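Kaltetti: handheld gripper and garment-folding recordings

Kaltetti is a two-finger hand-held gripper with a camera, built in a shared workshop, plus the folding recordings made with it. Maintained by Shigeru Kuroda (hardware) and Loubna Ouali (recording, labels).

Status

Hardware is at revision 4. The recordings were last rebuilt in May. The label format may still change.

Contents

The set holds 80 episodes, 2,750 labeled segments in total. Garments are handled on a bed with the blanket left on. Dark clothing on a pale blanket is the most common pairing.

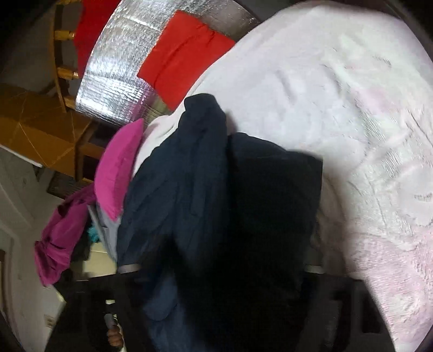 Each episode is one garment, start to finish. Segment labels are approach, grasp, lift, place and release. A failed grasp keeps its own label and is not trimmed out.

Known limits

Exposure is set automatically. Dark fabric loses detail in its folds, and the gripper body can merge with it at the bottom of the view. Contact labels are least reliable there — treat them as hints.

Quilted and padded garments compress under the pads, so finger opening is a poor measure of thickness. The blanket also moves with the garment if the pads go in too low.
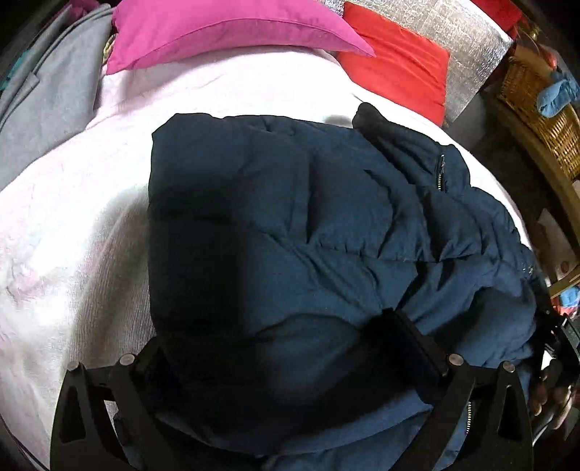
Building the gripper

Print the finger bars at 100 percent scale. Fit the pivot pins before the contact pads. Check that both fingers close evenly, then run the calibration script. Repeat calibration after any change of pads — old offsets do not carry over.

Open items

Timestamps drift on long episodes. Send fixes to Loubna, with the episode number in the subject line.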